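To: derkik-hardware list
Subject: Re: [derkik-hardware] Is it worth fixing the old towers or should we just part them out?

> Hello all. Long-time reader, first-time poster. We have inherited a
> stack of 6 desktop towers from the Clukport office, none of which
> have been switched on in years. I have 200 dollars to spend on the
> lot and a room that needs them out of the doorway. Two of them beep.
> One does nothing at all. Before I go and buy anything, is there an
> order you would go in? I was going to start by putting new power
> supplies in all of them.
>
> Also, can I work on them standing up? The desk is small.

Please don't start with the power supplies. I know it's tempting. A power supply is a box you can buy, with four screws and a price on it, and buying one feels a lot like making progress. I did exactly that with the first batch I took on and ended up with a shelf of perfectly good new power supplies sitting next to a shelf of computers that still didn't work.

Taking your last question first: no. Lay them down. Side panel off, open side facing the ceiling. A tower standing up will let you get a screwdriver to nearly everything and will then take the screw from you and drop it behind the board, where it will live until the day you switch the thing on. Lying flat, the screw lands somewhere you can see it, or at least somewhere you can swear at it directly. If the desk is too small, use the floor, or a door on two trestles. I used a door for years. It had a letter slot, which was handy for cables.

Then the order. Unplug from the wall, hold the power button in for a few seconds, and do your dusting before you touch a connector. After that I go:

Reseat the memory. Take it all out, put one stick back, try it. If your two beepers stop beeping, you have spent nothing and can be smug at lunch. If they carry on, write the pattern down and look it up for that exact board. The beeps are not a universal language, whatever the person at Roussel's counter told me.

Pull every card that isn't needed to get a picture. Same with the drives. You want the smallest machine that could possibly start.

Look at the little round coin battery. After years in a cupboard it's flat, and some boards get very strange about that. They're cheap. Buy six and you've still got nearly all of your 200 dollars.

Only then suspect the supply, and borrow a known good one to test with before buying. One spare will do for the whole stack.

The one that does nothing at all I'd leave until last. Before you do any of the above to it, open it and check that it's all there. Offices clearing out old machines tend to let people help themselves first, and the helpers always put the side panel back on very neatly. I spent an evening on a dead tower from Clollell, tested the supply twice, swapped the memory, reset everything that could be reset, and then lifted the cooler to find it had been guarding a vacancy.

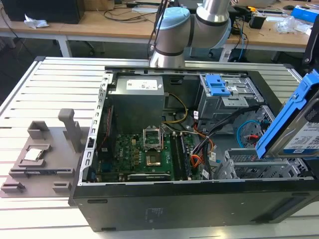
If you do find an empty socket, close the frame back down over it, or put the plastic cover on if you have one, and keep your fingers and your sleeve away from the contacts. On a lot of boards those are tiny springy pins, and a bent one is a job for a magnifier, a needle and somebody younger than me. Then decide whether that board deserves a processor or whether it's now your parts donor. With six machines I'd be happy to sacrifice one. You'll want its cables, its fans and, above all, its screws.

About cables — take a photo before you unplug any. Everyone thinks they'll remember. Office towers seem to have been wired by someone who was paid by the foot, and once you've moved the bundle aside to get at the memory it never goes back the way it was. Masking tape and a pen also work. My own labels from last August include one that says "the other one," so try to do better than that.

For what it's worth, the most I ever spent bringing back a single machine was 41 dollars, and that was mostly a drive. The list archive has a long thread on Derkik boards specifically, post 1,527 onward. Skip the argument about thermal paste in the middle. It goes on for weeks and everyone in it is still cross.

Post the beep patterns when you've got them, and the board model — it's usually printed somewhere between the slots, in the spot your thumb covers.

> Is there anything in them worth selling?

The doorway, once you get it back.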